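Lunch, and what's left of it

I've been trying to write this piece for the Drenen newsletter since March, and every time I sit down to it I get hungry and wander off. So I'm writing it after eating, which seems safer.

A few of us at the Oltley office decided to quit buying lunch out. It started when Ynyr Price added up what he'd been spending at the sandwich counter downstairs and went very quiet for a whole afternoon. I didn't want to do my own math (I have a pretty good idea and I'd like it to stay an idea), but I said I'd join in for 30 days. Arwel Maddocks said he'd join too, as long as he was allowed one day off a week for dumplings. We let him have it. They're very good dumplings.

My first few lunches were sad. I packed the same cheese sandwich, and by noon the bread had gone limp and I'd be eyeing the vending machine. Then my sister told me to stop packing sandwiches and start packing leftovers, and that changed everything! Now I make a big pot of something when I have the time -- lentils with tomato, or chicken and rice, or that white bean soup I went on and on about last winter -- and it covers me for 3 lunches at least.
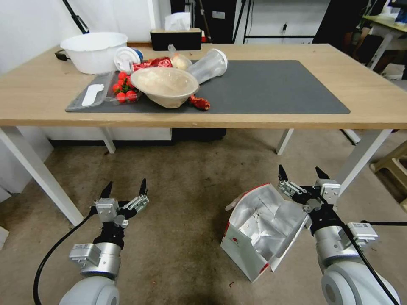 Cups, tissues and the big white basin on the table.

The soup, by the way, is better on the second day. I use two cans of beans, an onion, more garlic than the recipe says, and the heel of whatever Parmesan I've got. If you mash some of the beans against the side of the pot it thickens up nicely and you don't need cream. Arwel puts hot sauce in his, a lot of it, and I've stopped commenting.

Cold lunches took me longer. I wanted salads that didn't wilt, and I found that cabbage is the answer to nearly everything. Slice it thin, salt it, squeeze it a little, and it'll sit happily in the fridge overnight with the dressing already on. Try that with lettuce and you'll get a puddle. I like mine with apple and sunflower seeds, and a spoonful of mustard in the dressing.
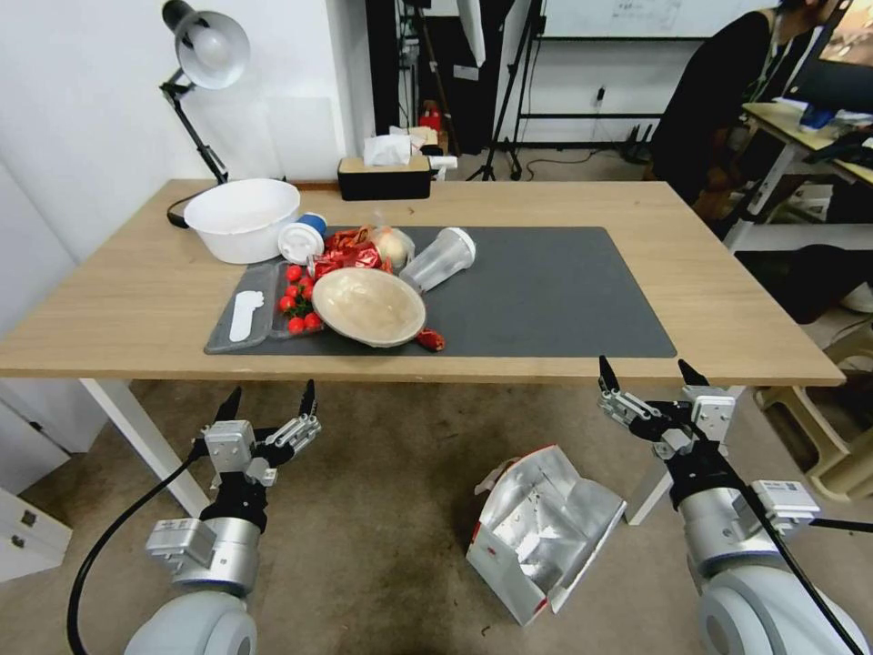

Snacks are where I fall apart. I can pack the most sensible lunch in the world and by 4 p.m. I'm ready to eat the desk. Ynyr brings roasted chickpeas, which he makes himself and is very generous with, and they're crunchy enough that you have to stop chewing when somebody calls. I've been doing a boiled egg and some crackers. It's fine. It's not a cookie, but it's fine.

We've also started swapping. One person makes extra, the others bring fruit or bread, and the next time it rotates. I was nervous the first time it was my turn and made way too much pasta salad (I was eating it for breakfast by the end), but everybody had seconds. 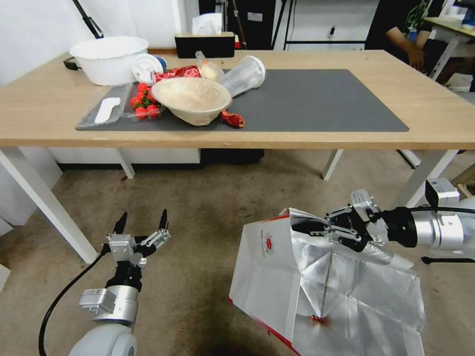
So where did I end up? I packed lunch on 22 of my 30 days. I'd hoped for more, but there was a birthday, and a morning when I left the whole bag on the kitchen counter, and a couple of days when I just plain wanted a burrito. I'm still going, with no number attached this time. Ynyr wants to try baking our own rolls next and I've told him he can go first.

If you have a packed lunch you love, send it to me, especially anything with eggplant. I bought three of them and I have no plan.

Recent items
Bike racks at the Gough building: what's changing
Sixteen soups, ranked by people with strong opinions
Grateo book swap is back
A short walk from the Oltley office

You're receiving this because you signed up for Drenen newsletter updates. Change your email preferences or unsubscribe at any time.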